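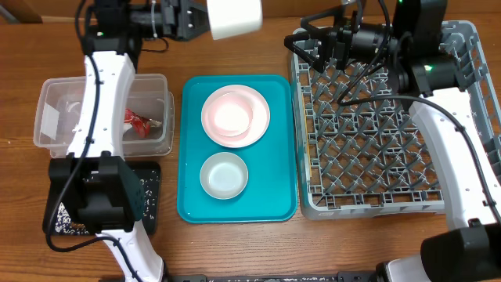 Fake Apartment Listings and Who Falls for Them
Project report, Intro to Criminology
Jalen Tillman

I picked rental scams because my cousin lost a deposit to one last September. She found a one-bedroom on Kastell Street, texted back and forth with a very friendly "landlord," sent the money through a payment app and drove over to pick up the keys. A family was already living there! They'd been there for years and had never heard of the guy.

So that was my starting point, and my question was pretty simple: what do these listings have in common, and do students notice?

What I did

I read rental posts on Jutumer, the classifieds site most people here use, until I had 532 of them saved in a spreadsheet (my eyes hurt by the end). For each one I wrote down the rent, the contact method, whether a showing was offered and whether money was asked for up front. Then I went back two weeks later to see which ones had been taken down by the site as fraud.

What I found

The site had pulled 54 of my saved posts. Most of those were cheap for the neighborhood, but not crazy cheap, and I think that's why they work. A lot of them had the owner "out of the country" or "working offshore," so you couldn't see inside until you paid. Several used the same paragraph about a quiet building near Chaudhary Park, word for word, with a different address each time.

The other thing I kept running into was hurry. Somebody else was always coming to pay on Thursday. 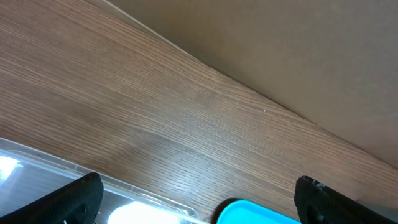
Talking to students

I also asked people in the Oreck Hall lounge how they'd check a listing. Almost everyone said they'd look at the photos first — which doesn't help much, because scammers copy photos from real sale listings. Only a few said they'd look up the owner in the county records, and one guy didn't know you could do that for free. (I didn't either before this project.)

Problems with my data

I only used one site, and a post that stayed up could still be fake. I also missed anything removed before I got to it. If I did this again I'd check every day and start in early summer, when people are signing leases for fall.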